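Sealing a temporary outdoor mural on plywood panels

Posted by panelwork, January 16, 2019

I have 12 plywood panels going up along the creek path in Saveswood, painted in exterior acrylic. They stay up until September. The city wants a graffiti coat. Does it go over bare acrylic, or do I need an isolation layer first?

Gredik

Isolation layer first, 2 thin coats, then the sacrificial wax. Seal the cut edges before you paint – water gets in there, not through the face. Keep the panels above 35 degrees overnight while the coats cure.
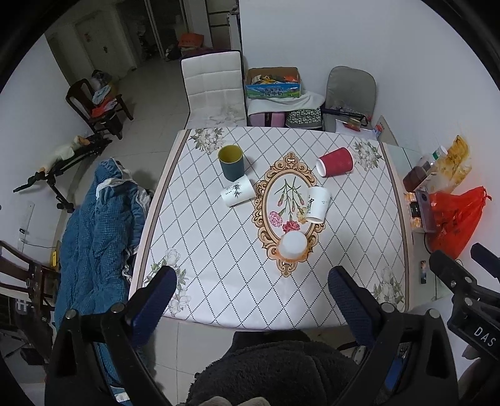
Barrios disagrees about the wax and would use a permanent urethane, on the grounds that wax has to be reapplied after every cleaning and the panels are only up for one season.

Disden

Depends on the budget. I paid 215 for enough urethane to do a smaller job. Ask the city who does the cleaning, then pick.

panelwork

Public works does it, with hot water. Going with wax.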